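How does a wrestling ring work?

When a wrestler lands on the mat, the whole building seems to shake. The noise comes from the ring itself. Under the mat there is a steel frame with wooden boards laid across it, and on top of the boards is a thin layer of foam. A cloth cover called the canvas is pulled tight over everything. The boards bend a little when someone falls on them, and they make a loud bang.
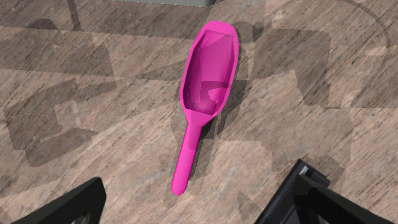
Falling safely is the first thing new wrestlers learn. At the Solberg wrestling school, beginners spend every Monday doing nothing else. They tuck in their chin, so the head does not hit the mat, and land flat on their upper back. A flat landing spreads the force over a big area. Think of a pink plastic scoop with a long bowl and a slim handle. Push the handle end into sand and it sinks easily. Lay the bowl flat on the sand and it is much harder to push in.

The ropes matter too. There are usually three on each side, and wrestlers run into them to bounce back across the ring. They can leave bruises.

A ring is heavy and has to be built before every show. The crew at Solberg put theirs up in the afternoon, with 59 boards to lay. By the time 400 people have found their seats, the crew have checked every bolt and pulled the canvas tight.

Never try wrestling moves at home. A bedroom floor does not bend.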